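Jostadeck opens Tonen, its tool for teaching robot arms by hand and by remote control, to outside labs

Jostadeck today announced that Tonen, its software for recording robot demonstrations, is available to research groups and small manufacturers. Until now the program had been used only by the company's own engineers and by its development partner, Gatti.

Tonen lets a person show a robot arm a task instead of writing code for it. The operator can take hold of the arm and guide it through the motion, or drive it from a separate desk with a handheld controller. In both modes the software saves the joint positions, the state of the gripper and the view from each camera, all on one clock. The result is a set of demonstrations that can be played back, trimmed and used to train a control policy.

The release adds a simulated mode, which was the feature outside testers asked for most often. An operator using the controller can switch from a physical arm to a rendered one without changing any settings. Files from the two sources share one format and can be mixed in the same training set.

"Our operators were spending a lot of their day waiting," said Dorin Olteanu, who leads the Tonen team at Jostadeck. "Somebody had to put the objects back after each try, and if the arm bumped the table we had to check the calibration. In simulation you press reset and go again. We still want real demonstrations, and we still collect them every day, but the first hours of practice on a new task now happen on screen."

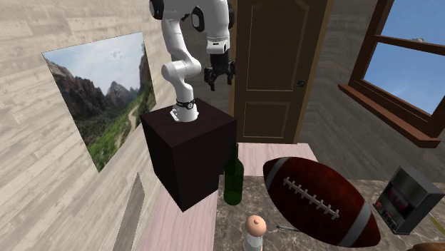 Tonen ships with 8 simulated rooms. Each can be loaded with household and workshop objects from a library of 700 models, and the wall coverings, tabletops, lighting and camera position can be changed between recordings. Jostadeck said the variation is meant to keep a trained policy from depending on one background or one camera angle.

Remote operation works over an ordinary office network. The operator moves the controller and the arm follows, with a trigger for opening and closing the fingers. A foot pedal pauses the link so that the operator can shift to a more comfortable position and pick up again from the same point. If the connection drops, a physical arm holds its position until the operator confirms that it may continue.

Hand guiding is available on physical arms only. The software compensates for the weight of the gripper and leaves the joints free to move, and speed is limited during recording. A button at the wrist marks the start and the end of each demonstration. Recordings made by hand guiding are labeled separately, as the operator's arms may appear in the camera views and some labs prefer to replay the motion and film it again without a person present.

Gatti has used early versions of the program to record picking and placing tasks. Its operators made 500 demonstrations during the final test period, split between hand guiding and the controller. Several changes came out of that work, including a larger on-screen marker for gripper opening and the option to discard a bad attempt from the controller itself. Before, the operator had to put the controller down and go to the keyboard.

"They were blunt with us about the discard button," Olteanu said. "It was in a menu, and it should never have been in a menu."

New users receive a training course covering setup, safe hand guiding and remote control. The course takes 3 days and can be held at Jostadeck's offices or at the customer's site. A shorter version for groups working only in simulation will follow in June.

Tonen is sold as a yearly license for each workstation. Academic groups may apply for a reduced rate. Existing recordings made with the earlier internal version can be converted with a tool included in the download.

Support for two arms recorded at the same time is in development under the project name Brarkero. Jostadeck has not set a release date for it.

About Jostadeck

Jostadeck develops software for recording, reviewing and managing robot demonstrations. Its customers include research laboratories and manufacturers of small goods.

Requests for a demonstration or for license terms can be sent through the contact form on the Jostadeck website.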